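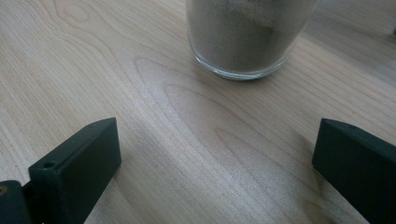 Figure 3. A clear glass tumbler of fine gray, sand-like powder on a light wooden tabletop.

4.2 Backup quarterbacks and time lost to injury

The second part of the study looks at what happens to an offense when the starting quarterback leaves a game hurt and does not return. We used play logs from the Skatham league, a semi-professional spring competition, covering 104 games. In 28 of these the starter left before the end of the third quarter and a backup finished the game. Games in which the starter was benched for poor play were left out, as were games in which he missed a single series and came back.

For each of the 28 games we compared the offense before and after the change. The measures were completion rate, yards per pass attempt, share of run plays, and time between the end of one play and the next snap. Down and distance were taken into account with the method of Section 3, and plays run in the last two minutes of either half were treated separately.

The clearest change was in play calling. Coaches ran the ball more often on first down after a backup came in, and the shift held even when the team was behind. Passing went the other way. Completion rate fell only a little, but yards per attempt fell more, and most of that drop came from a near absence of throws past 20 yards. The time between plays grew on the first two series and then went back to its earlier level.
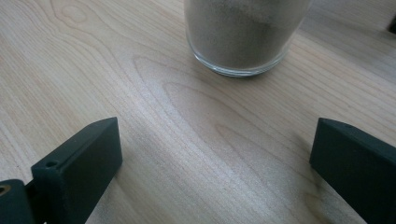

4.3 Practice snaps

Teams in the league differ in how they share practice snaps between the first and second quarterback. Saretti and Halvorsen, two of the clubs that gave us full practice records, sit at opposite ends. Halvorsen gives its backup a fixed block of first-team snaps every week beginning in May. Saretti gives the backup almost none unless the starter is already listed as hurt. Gullex falls between the two, and its split changed twice during the period under study when the club changed offensive coordinators.

We set a cutoff of 50 first-team practice snaps in the two weeks before the injury. Backups above the cutoff kept more of the team's passing game, mainly on third down, and had fewer delay penalties. Backups below it handed the ball off more and threw shorter. The difference in points scored per drive was small and could be due to chance given the number of games.

There is a limit to what these records show. Clubs may give more snaps to a backup they already think is good, and we have no separate rating of the players' ability. Tiruwork Asfaw, who coded the practice logs, also found that the clubs did not count walk-through plays the same way. We removed walk-throughs where they were marked, but two clubs did not mark them - their totals are probably too high.

The type of injury to the starter had no clear link to how the backup played. Hand and shoulder injuries were the most common, followed by injuries to the knee and ankle.
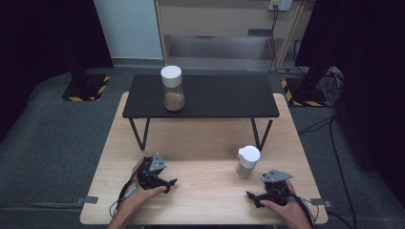 Why were games in which the starter missed only one series left out?

A single series gives too few plays to compare with the rest of the game, and coaches often called only runs until the starter returned. Including those games would have made the shift toward the run look larger than it was over a full half.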